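Início | Contos | Arquivo | Sobre | Contato

Este site usa cookies. Ao continuar, você aceita. [Aceitar] [Recusar]

TOALHAS

Três e dez. Atrasada de novo. Corinne entrou sem tirar o sapato, tirou, voltou pra fechar a porta. O banco já cheio, roupa numa ponta, a bolsa azul-marinho na outra. No meio a toalha vermelha. Dobrar direito, borda branca com borda branca. A mãe dobrava em três, ela nunca aprendeu.

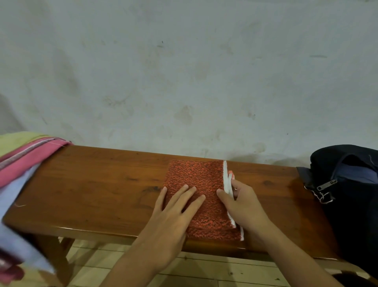 Julho e aquele frio de azulejo. Na Anitz pagavam 22 por sessão e a toalha era por conta da casa. Aqui não. Aqui ela lavava, secava, carregava. 12 quadras com a bolsa no ombro, depois pedia pros outros relaxarem o ombro. Ria sozinha disso.

Pano por cima, outro pano. A rosa por último, a grande. Mãos abertas, respira. Primeiro só o peso, sem pressa, mesmo com presa. Ninguém fala nos primeiros minutos, era a regra dela.

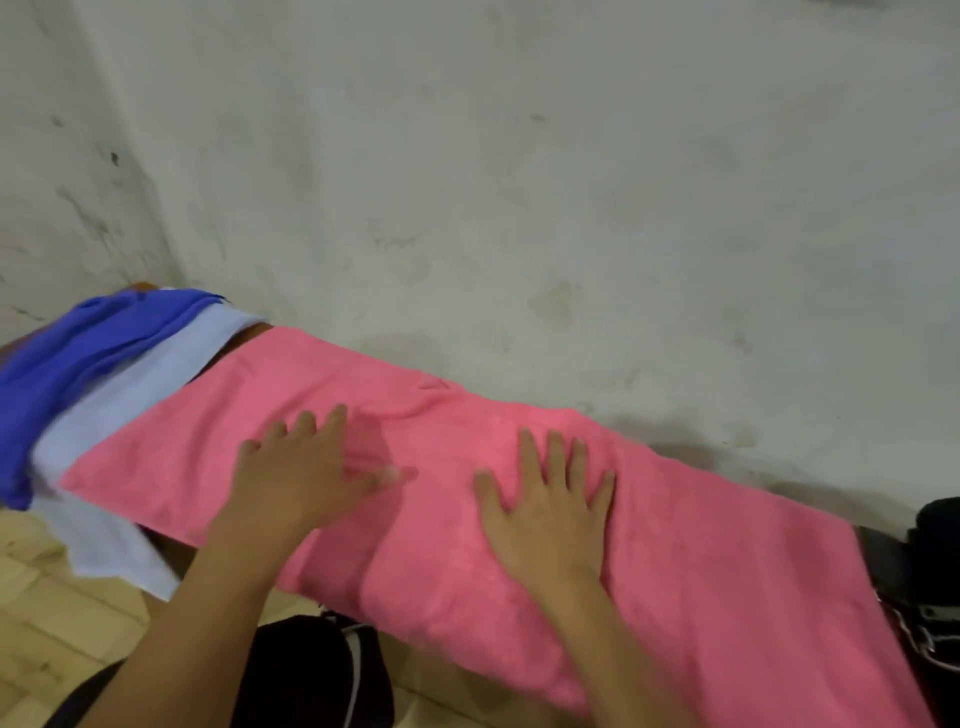 Mais embaixo, pediu Lyle, a voz abafada, e depois que tinha sonhado com a casa da Rua Mbeki, com o varal.

– Que varal?

– O da sua mãe. Cheio de toalha.

Ela não respondeu. Apertou mais embaixo. Ele nunca tinha ido naquela casa, ela tinha certesa. Quase certeza.

Comentários (3)

hultilell: e o varal???? continua por favor

Udico69: Minha vó também dobrava em três. Gostei.

marta: tem um "presa" ali que é pressa, né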